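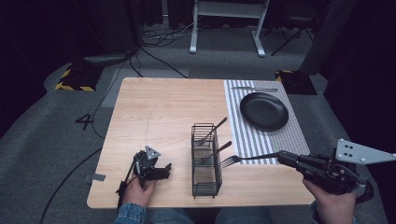 Families in Nedildale should be able to reach a lawyer at night without paying extra for it, according to Khrystyna Fedoruk, and starting this week the Ureck law office will take calls at all hours at its standard rate.

NEDILDALE, 2022-12-24. Ureck has extended its phone line for people arrested in Nedildale and Stestitz. Calls placed after 11 p.m. used to go to a message service. They will now be answered by a member of the criminal defense staff, holidays included.

The first call is free. A caller who wants a lawyer present at a first hearing pays a flat fee of $500, or $800 if the hearing is held in Stestitz. Payment plans start with $200 down. The fee covers the hearing and one office meeting afterward. It does not cover bail, court costs or trial work.

Ureck tested the night line in August under the name Zou, and callers may still hear that name on the recorded greeting until it is replaced.

Severyn Fedoruk, who manages the office, said callers should have the full name and date of birth of the person in custody and the name of the jail. "If you don't have all of it, call anyway," he said.

The office number has not changed. Walk-in hours stay the same.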